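Moving DNS zones between cloud accounts - order of steps?

prallow_60
Got to move 11 private zones from the old Gebru account to the new one in January. Do I drop the peering first or last? Docs are no help.
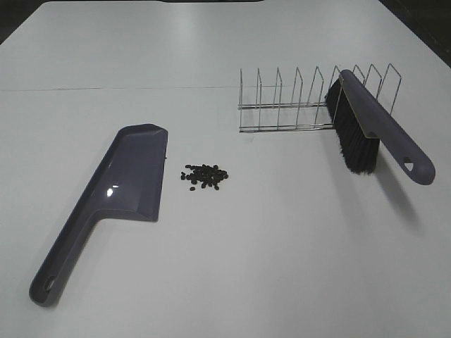
Reply 1 - ustar

Last. Always last. Copy the zones, attach the new network, lower TTL to 60, then wait.

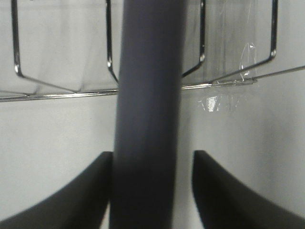
And check your resolver rules, they dont come across with the zone. We had 3757 records and lost a whole evening to that.

Reply 2

Disagree - running both at once gave us split answers for 3 hours. Cut the peering, take the hit, move on.

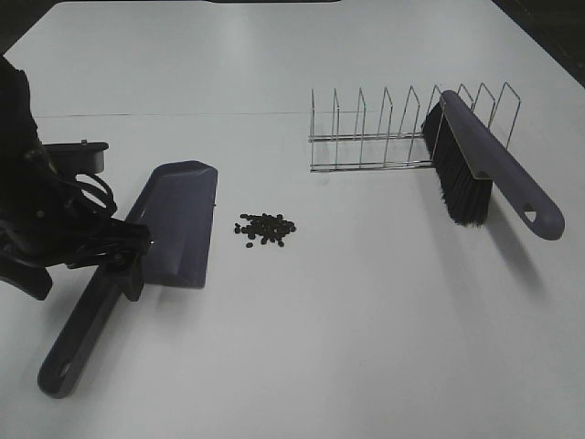

Posted by florkutmont, 11:60 club member

Depends on the overlap. Same ranges both sides? Then ustar's way wont even route. Post your route tabels.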